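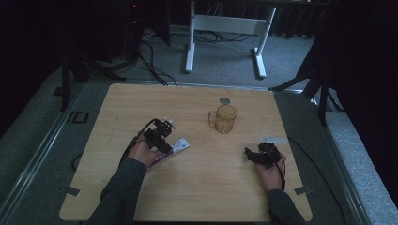

Pale wood, rounded corners. The look I'm after for the utility room worktop.

Gutters then. Finally. Up to 60 litres an hour was coming over the back corner in that November storm (I put a bucket out and did the sums, sad I know) and the damp patch in the box room has been creeping ever since. So Zoriana Karpenko came with her long ladder and had a proper look. Downpipe blocked solid at the first bend. Moss, a tennis ball, most of a nest. Old nest, she checked.

Quote was £1122 for new gutters front and back, brackets included. Gulp. Said yes. The other firm wanted £2301 and never rang back when I asked what teh extra was for.

We use cookies to remember your settings. Accept all / Manage choices

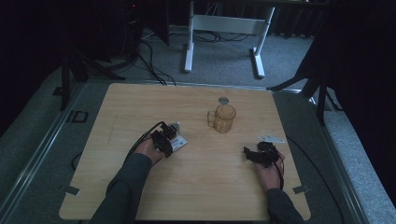
Next job is the box room itself. Wallpaper off, plaster left bare to dry for as long as I can stand it, then paint. Saskia Pearce lent me her dehumidifier, which roars all night but the tank is full every morning. I've put grey tape across the corners of the bits of skirting I want to keep, same sort of little diagonal strips as on the tabletop in the photo, so they dont go in the skip by mistake. Everything else can go – the carpet, the awful shelf, the curtain pole.

Still can't decide on colour. Green probably. Or the off-white left over from the landing, seeing as it's free and there's nearly a full tin under the stairs.

Have put by £300 for the plasterer in case. More when the scaffold's down.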